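Review: Prunholm Guide to Good Practice for Small Gripping Cells, second edition

Reviewed for Plimden by Oisín Conneely

Scope of the review

The Prunholm guide sets out rules for sites where a robot arm picks up small hard goods by hand-like gripping. It runs to 84 pages in 11 chapters, with a checklist at the back. Plimden has used it at the Hadotcombe site since July, and this review considers how well its rules serve the people who must follow them.

Condition of gripping surfaces

Chapter 3 is the strongest part of the guide. It asks that pads be looked at before each shift and that any fraying be entered in the log, with the finger and the edge named. Earlier advice from Ó Dubhghaill asked only for a monthly check, which is too seldom for work with metal hooks and hard corners.

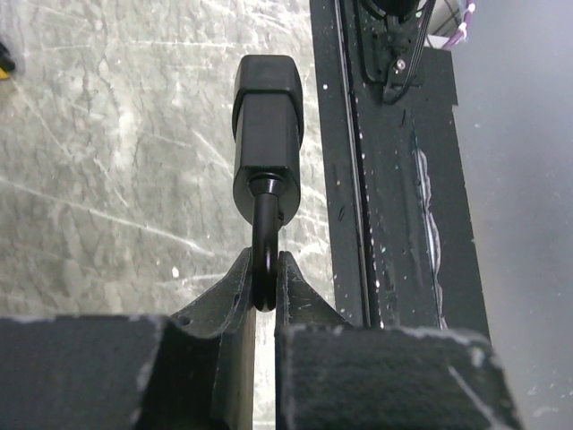 The guide is less clear on when a worn pad must be replaced. It speaks of "marked loss of surface" and leaves the reading of that phrase to the site. Brendan Brophy, who keeps the log at Hadotcombe, has asked for a plain limit in millimetres, and we support the request. Two members of staff looking at the same pad should reach the same answer.

Setting out the work surface

Chapter 5 deals with the area within reach of the arm. Items for handling should be spaced so that the fingers can close on one without touching the next, and loose parts such as keys should be recorded separately from the locks they are laid out with. Packaging may stay within reach only if it is listed on the job sheet. The chapter also warns that shiny metal can throw glare back at a wrist camera, and advises a test view before work begins – a sensible rule that takes very little time.

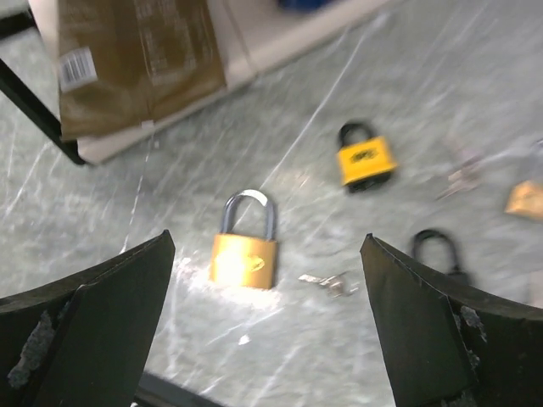

Records and sign-off

The checklist has 9 headings and can be completed by one person. Our main complaint is that it has no space for a second signature, although chapter 8 requires one after any change of fingers. Hadotcombe has added a line by hand to its own copies.

Price and finding

The guide costs 353 euro for a site licence, with printed copies included. That is high for a document of this length, but the text is plain and the index is reliable. Plimden recommends it for sites with one or two arms, subject to a local rule on pad wear being agreed before first use.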